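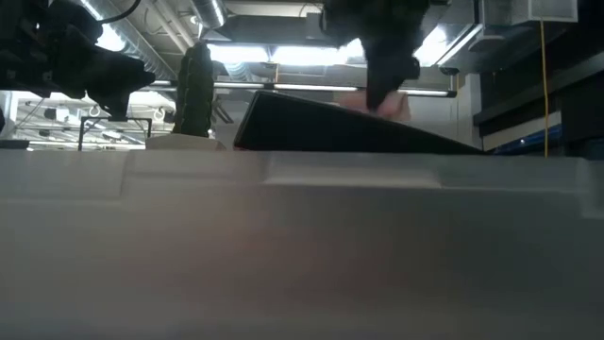
Larasati Siregar asked why the border consultation in Tambunan is again planned without women mediators on the panel, when two were promised to us in November. In her opinion we should not sign the joint letter before this is answered.

Khairul Pelupessy replied that the names were sent, but the ministry has not confirmed them. Agreed: he writes once more, with a copy to the Citcombe office.
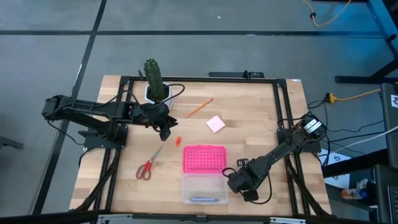
**Justinas Juška, minutes secretary**

**Item 2. Petition.** We have now around 4,000 signatures. Melati Oei wishes to close the petition before the consultation opens. Funmilayo Akinola was against — the villages on the river side received the sheets late. Decision: six more days, then closed.

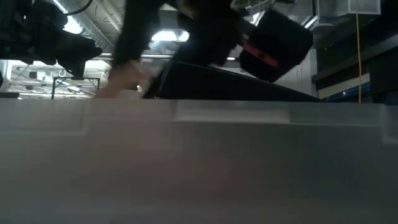 **Item 3. Signed sheets.** The sheets must reach the ministry as originals, and copies are not accepted. Until now they were kept in paper envelopes, and some corners are torn. Melati will buy a big plastic container, pale grey and translucent, with a raised rim at the top. Khairul brings it to the ministry and asks for a stamped receipt.

**Item 4. Travel costs.** Postponed. Larasati has not yet the bus prices.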